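Workshop tips – keeping the flower cell running
Nakthorpe bench notes, put together by Nabil Atallah. Last tidied up 29 Sep 2020

Quick ones first. Most of the daft faults on the two-arm cell come from the table and the fingers. So start there.

Wipe the table before power on. Dry microfibre, then barely damp, then dry again. No polish, ever – it shines up and the cameras hate it. Dust off the fake petals gets everywhere, especialy the blue ones.

Window side is the worst for glare. Blind down if you've got it, else turn exposure down on that camera only. Don't touch the other two, you'll be recalibrating till teatime.
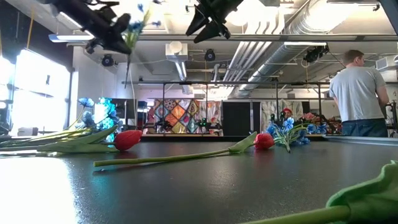
Glare on the window side, tulips down, one blue stem up in the left gripper

Stems. Straighten them by hand before you lay them out. Wire core kinks after a while, then the fingers close on nothing. Kinked for good? Bin it. Raghda Nimri tried heating them over the kettle, worked on the tulips, not on the blue ones.

Fingers. Check both tips for wear every 50 runs. Fingernail test: if it catches, swap the pad. Swap both sides as a pair or it grips skew. Pads are in the drawer marked Hakim, screws in the lid of the same box. 2 mm key. Nip up, don't lean on it, the threads are soft.

Clean tips with a cotton bud and a bit of isopropyl. Let them dry. Wet tips plus silk petals = red smears on everything.

Cables. Leave a proper loop at the wrist. Too tight and it drags the arm off position, too loose and it hooks the vase. Run the arm slowly through its full reach and watch the loop the whole way, hand on the stop. Velcro ties only. Zip ties cut into the sleeve, found that out in November. 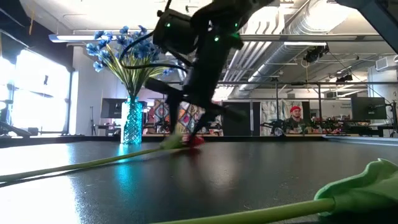 Wrist lights green, cable looped out on the left, fingers open over the bloom

No lights at the wrist? Power off, reseat the plug, power on. Still nothing, swap the lead before you start taking the joint apart. Nine times out of ten it's the lead.

Homing. Clear everything tall off the middle first. Vases to the corners. Then home left arm, wait, home right. Never both together, the Prokalow controller will let you and you will regret it.
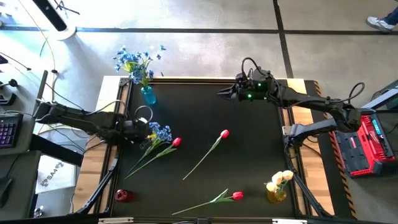 Mat has to lie flat right up to the rails. If a corner lifts, double sided tape, the thin sort. Thick tape makes a ridge and the gripper taps it on the way down. Check the rail bolts while you're there, they work loose with all the shaking. Every 300 runs I go round the lot with the key, takes 15 minutes with the radio on.

Grease – tiny dab of Irel on the finger slides, wipe off what squeezes out. None on the joints, they're sealed.

Glass: blob of museum putty under each vase. Peel it off at the end of the day or it leaves a ring on the mat.

Shut down: arms parked, fingers open, controller off, then mains. Spare stems back in the tub heads up. Write the run count in the book pls, I can't work out when pads are due otherwise.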